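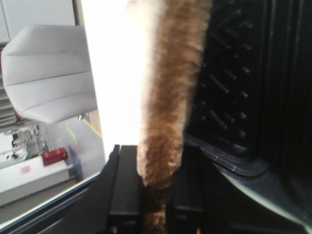 Llevo desde marzo sin comprar nada para la casa que no se coma o se gaste. La idea me la dio Ubaldo, que el año pasado apuntó en una libreta cada objeto que entraba por su puerta. Le salieron 356, y eso sin contar la comida.

Yo no apunto nada, solo dejo pasar 15 días antes de decidir. Casi siempre se me olvida lo que quería. Se me olvidó una lámpara de Sorkell, por ejemplo, y un juego de sartenes que costaba más que las cuatro que tengo juntas. La cafetera sí la compré, porque la vieja perdía agua por la base y manchaba la encimera.

Lo que peor llevo son los regalos. Mi hermana cumple años pronto y le he dicho que la invito a comer. Me contestó que prefería unas botas, así que iremos a mirarlas juntas y luego comeremos igual.

Con lo que no he gastado voy a arreglar la persiana del dormitorio. El técnico viene mañana a las nueve.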